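Visit Report: Prurent Packaging Works, Open Day

Prepared by Lanying Yao for the members of the Eyvindsson Trade Education Association

On August 8, 2023, a group of 18 members visited the Prurent plant, where corrugated board is made and converted into shipping boxes. The visit was arranged as part of the Association's summer program, which introduces teachers of vocational subjects to local manufacturing. Prurent has held an open day each year since it moved to its present site, and this was the first one our members attended as a group.

The party was received in the front office by the plant manager, who gave a short history of the company. The business began with a single used corrugator and a contract to supply fruit growers. It now employs 282 people over two shifts. Most of its output goes to food producers within a day's drive, and the remainder is sold through a distributor, Mekumura, to smaller customers who order by the pallet.

The tour started at the roll store. Paper arrives by rail and is held indoors for at least two days before use, so that its moisture content can settle. Our guide explained that board made from paper that is too dry tends to crack along the score lines, while damp paper gives a board that warps in the stack. Each roll carries a tag with its weight, grade and date of arrival, and the older stock is always used first.

From there the group moved to the corrugator. Members watched from a raised walkway, with hearing protection, as the middle layer was heated, pressed into flutes and glued between two flat liners. The glue is a starch mixture prepared on site. The operators change the flute size only when the schedule requires it, as each change takes the line out of service for 35 minutes. Several members asked about waste. Trim from the edges is drawn off by air ducts, baled and sold back to the paper mill – a practice the company has followed from its earliest years.

The converting hall was of particular interest to those who teach print and design. Sheets are printed, cut and creased in one pass, then folded and glued on a second line. The guide passed around a set of cutting dies and showed how the steel rules are bent by hand and set into a curved wooden base. The die shop has taken on two apprentices, and the manager said that he would welcome applications from our members' students in January.

After lunch the group heard a talk by the packaging design section on choosing a box for a given product. The speaker compared single-wall and double-wall board, discussed the effect of hand holes on stacking strength, and answered questions on recycled content. Members were interested to learn that a box loses much of its strength when it is stacked out of line with the one beneath it, as most of the load is carried by the corners.
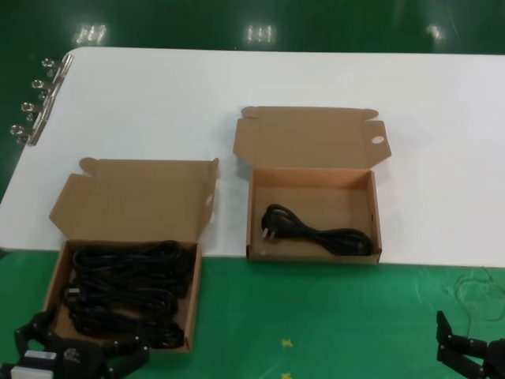 Open boxes of light brown corrugated board on a white tabletop.

The final part of the program was a discussion on training. The company finds that new employees arrive with good computer skills but little practice in measuring and reading a drawing. A representative of Ustamov, which services the folding lines, made the same point about maintenance staff. Members agreed to raise the matter at the next curriculum meeting.

Two practical remarks may help those planning a later visit. The walkway is reached by a steep stair, and closed shoes are required in all production areas. Parking at the main gate is limited – groups should use the east lot and sign in at the security desk.

The Association thanks the management and staff of Prurent for their time. Copies of the handout on board grades may be requested from the Association office.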